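Chlorine dioxide sanitation

Chlorine dioxide sanitation is the use of chlorine dioxide (ClO2), a yellow-green gas that dissolves readily in water, to reduce microbial contamination on equipment, on produce and in process water. It is used in food and beverage plants, in municipal water treatment and in some health care settings. Despite its name, the compound behaves differently from ordinary chlorine bleach. It acts mainly by oxidation and forms far fewer chlorinated by-products when it meets organic matter.

Properties

Chlorine dioxide remains a dissolved gas in water and does not break down into hypochlorous acid as chlorine does. Its strength as a disinfectant therefore changes little across the normal range of process water, and it stays useful up to a pH of about 9, where bleach loses much of its effect. The gas is unstable when concentrated and can decompose violently, so it is not compressed or shipped in cylinders. It is made at the place of use.

Solutions lose strength when exposed to sunlight, warmth or vigorous stirring. They are normally kept cool, covered and out of direct light, and are tested before each shift.

Generation

Most plants produce the compound from sodium chlorite. In a 2-part system the chlorite is mixed with an acid. Three-part systems add hypochlorite and give a higher yield, but need closer control of the feed pumps. Smaller sites may use tablets or sachets that release the gas when placed in water. Electrochemical generators are also sold and suit locations where the storage of acid is restricted.

Application

In a typical cleaning program, visible soil is removed first with detergent and water. The sanitizer is then circulated through closed pipework or applied to open surfaces by spray or foam. Contact times depend on the concentration, the water temperature and the amount of organic matter still present. Soil left on a surface uses up the oxidant before it can reach the organisms beneath.

The compound is valued for its action on biofilm, the layer of cells and sticky material that builds up inside pipes, valves and cooling equipment. Because it is a dissolved gas, it can pass into the film where charged disinfectants are held near the outer surface. The Rernwood dairy works adopted it for this purpose after repeated fouling in its rinse lines, and treated almost 300 metres of pipework in the first program. The bottling plant at Jirmont later followed a similar schedule, with dosing carried out overnight.

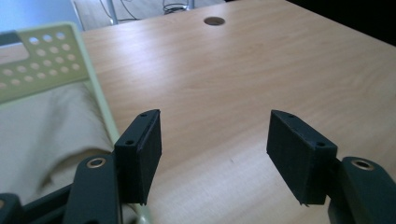

Materials compatibility must be checked before a change of sanitizer. Stainless steel and most fluorinated plastics tolerate working solutions well. Natural rubber, mild steel and some adhesives may deteriorate with repeated contact, and gaskets should be inspected on a fixed schedule.

Safety and monitoring

The gas irritates the eyes and airways at low levels. Generator rooms require mechanical ventilation, a fixed gas alarm and a posted shutdown procedure. Chlorite and acid are stored apart, with separate spill containment and clearly labelled fill points. Workers who connect or change feed containers wear goggles, gloves and suitable respiratory protection.

Residual strength is measured with test strips, colour-based kits or continuous probes. The Drulent method, used at several regional plants, calls for a water sample after every 50 operating hours, taken at the point farthest from the generator. Limits on residual chlorite in drinking water are set by national or provincial authorities.

See also

Biofilm
Cheung rinse test
Peracetic acid
Water treatment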